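Ultetti 3: complemento de copias de seguridad para sitios web

Referencia 2461 · Licencia para un sitio · Descarga inmediata

Precio y licencia

La licencia cubre una instalación en producción y otra de pruebas, siempre que la segunda no sea pública. El fabricante, Randen, la llama «perpetua». Conviene leer la letra pequeña: perpetuo es el uso de la versión comprada; las actualizaciones se acaban a los doce meses y luego hay que renovar. Quien no renueve podrá seguir haciendo copias, pero si una actualización del servidor rompe el complemento tendrá que arreglárselas solo o pasar por caja.

Qué hace

Ultetti guarda la base de datos y los archivos del sitio en un paquete comprimido y lo envía a un destino externo. Admite SFTP, almacenamiento compatible con S3 y una carpeta local. Esta última opción no la recomendamos a nadie: una copia que vive en el mismo disco que el original sirve de poco el día que falla el disco.

Las copias se programan por horas, días o semanas. La programación depende del cron del servidor. Si su alojamiento no lo ofrece, Ultetti recurre a las visitas para lanzar las tareas, y en una web con poco tráfico la copia de las tres de la madrugada puede salir a las nueve y media. La ficha de Randen no lo menciona en ninguna parte.

Lo que promete la ficha del fabricante

«Restauración en un clic.» Son cuatro, contando la confirmación y la contraseña, y nos parece bien que lo sean. La restauración completa sobrescribe la base de datos entera, pedidos y comentarios recientes incluidos.

«Sin impacto en el rendimiento.» Depende del alojamiento. En un plan compartido modesto, la compresión se nota. Hay un modo lento que reparte el trabajo en bloques; viene desactivado y está escondido en Ajustes, Avanzado, Proceso.

«Compatible con cualquier plantilla.» Seguramente. Un complemento de copias apenas toca la plantilla, así que no vemos el mérito.

«Cifrado de nivel militar.» Es AES de 256 bits, lo mismo que ofrece casi todo el mundo. Si pierde la clave, pierde la copia. Randen no guarda duplicado.

Requisitos

PHP 8.1 o posterior
MySQL 8 o MariaDB 10.6
Extensiones zip y openssl activas
210 MB libres en el directorio temporal, además del tamaño de la copia
Permiso de escritura en la carpeta de contenidos

Límites conocidos

Con bibliotecas de más de 1000 archivos el primer análisis es lento y la barra de progreso se queda quieta en el 99 %. No cierre la pestaña. Las copias incrementales solo funcionan con destino SFTP. El módulo Sproģis, que añade avisos por correo, se vende aparte y todavía no está traducido al español. 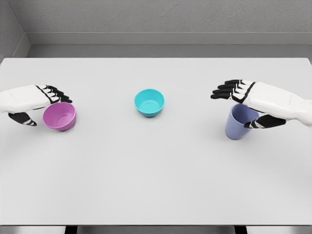 Barry Crabtree: Lo instalé un martes en la web de Rillunstead y las copias salen bien, eso no lo discuto. Lo que no me convence es el registro. Me apareció el error 3547 y la documentación dice «consulte con su proveedor». Mi proveedor me dijo que consultara con Randen. Al final era el directorio temporal, que estaba lleno, pero tardé toda una tarde en averiguarlo.

El código 3547 corresponde a la falta de espacio temporal y ya figura en nuestra guía de instalación, que se descarga junto con el archivo principal. Randen anunció para junio mensajes de error más claros. Cuando los veamos, cambiaremos esta página.

Antes de comprar

Pruebe la versión gratuita en una copia del sitio y haga una restauración de verdad, con la base de datos completa. El archivo no se puede devolver una vez activada la clave. La factura se descarga desde su cuenta, en el apartado Pedidos.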